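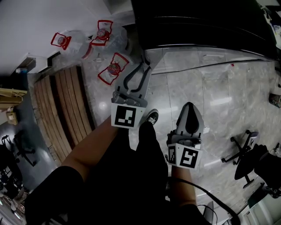 Dans notre bâtiment, les bouteilles en plastique ont une vie très longue après la dernière gorgée. On les pose pour cinq minutes et elles restent jusqu'au soir, quelquefois jusqu'à la semaine suivante. Je ne veux accuser personne, je fais pareil. L'autre jour encore, trois bouteilles transparentes étaient couchées sur le sol gris marbré, à côté de l'estrade en lattes de bois, toutes les trois avec la même étiquette bordée de rouge et le petit logo rond. Leurs bouchons regardaient chacun dans une direction différente, comme des personnes qui ne se parlent plus. C'est en pensant à ces bouteilles que j'ai proposé à Catrin Kemeys d'écrire quelque chose pour la lettre de septembre, et elle m'a répondu oui avant que je finisse ma phrase, donc me voici.

Je commence par le sol, parce que c'est lui qui me préoccupe le plus. Il est poli et il est beau, mais il ne pardonne pas. Une bouteille couchée roule au moindre coup de pied, et elle va presque toujours vers l'estrade. Quand on marche avec un carton dans les bras, on ne voit pas ses propres pieds, encore moins une bouteille transparente sous les lampes. En mars, Ieuan Gape a glissé de cette manière en portant des classeurs. Il n'a rien eu de grave, seulement un genou bleu, et il m'a autorisé à le raconter ici à condition que je précise que les classeurs sont arrivés avant lui.

Il y a ensuite la question du tri. Depuis que la société Matolness ramasse nos déchets, le plastique va dans le bac jaune du couloir, celui qui est près de l'escalier, et non dans la corbeille sous l'évier. Il faut vider la bouteille, l'écraser dans la longueur et remettre le bouchon. Beaucoup de collègues jettent encore le bouchon à part ; Matolness demande de le laisser vissé. L'étiquette peut rester. Si la bouteille est encore à moitié pleine, les plantes de l'entrée acceptent l'eau plate avec plaisir — l'eau gazeuse, je ne sais pas, je préfère qu'on ne fasse pas l'essai.

J'ai demandé à Mared Bevan, aux achats, combien de bouteilles nous avions commandées l'année dernière. Elle a cherché dans ses factures et le total est de 1 964. J'ai relu ce nombre deux fois. Mared m'a dit que le mois le plus chargé en comptait 217, à cause des visites, et que cela ne la surprenait pas du tout.
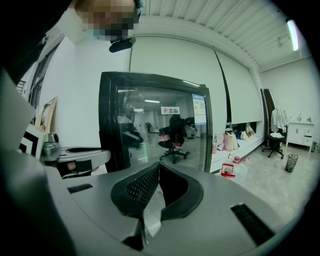 Danang Chong

La deuxième partie de mon article concerne la porte vitrée, celle avec le cadre noir, entre notre salle et la pièce des bureaux. On m'a demandé plusieurs fois si on pouvait coller des feuilles dessus. La notice qui s'y trouve déjà, en haut à droite, avec le texte en bleu et en jaune, reste à sa place. Pour le reste, je vous prie d'utiliser le panneau de liège du couloir. Une porte en verre doit laisser voir qui arrive de l'autre côté, et avec trop de papiers on ouvre sans regarder. À travers la vitre on voit aujourd'hui très bien les chaises, même la chaise noire avec quelque chose de rose sur l'assise, et je trouve agréable que les deux pièces se voient ainsi.

À propos des chaises : une veste posée sur un dossier ne signifie pas que la place est réservée pour la journée. C'est une remarque de Dario Marino, et je la transmets avec ses mots adoucis.

Il y a aussi, dans notre salle, un tableau encadré appuyé contre le mur. Plusieurs personnes désirent qu'on l'accroche enfin. Je suis d'accord, mais il faut des chevilles adaptées au mur et je ne suis pas bricoleur. Si quelqu'un possède une perceuse et une demi-heure libre, qu'il m'écrive. Le café sera offert, dans une tasse.

Dernier point, la fontaine à eau. Le devis de Clokora est arrivé et il est accepté. L'appareil sera installé dans le couloir, à côté du bac jaune, et chacun recevra une gourde d'un demi-litre. Il y en a 19 dans la première livraison, les autres suivront. Les gourdes se lavent à la main avec une brosse, car le bouchon supporte mal la machine. Écrivez votre prénom en dessous et pas sur le côté, l'encre s'efface avec les doigts. Nous gardons 12 bouteilles en réserve pour les visiteurs, dans l'armoire basse, et Mared a la clé.

Pour les questions sur la fontaine, adressez-vous à elle. Pour les bouteilles par terre, à moi, ou simplement baissez-vous et ramassez-les.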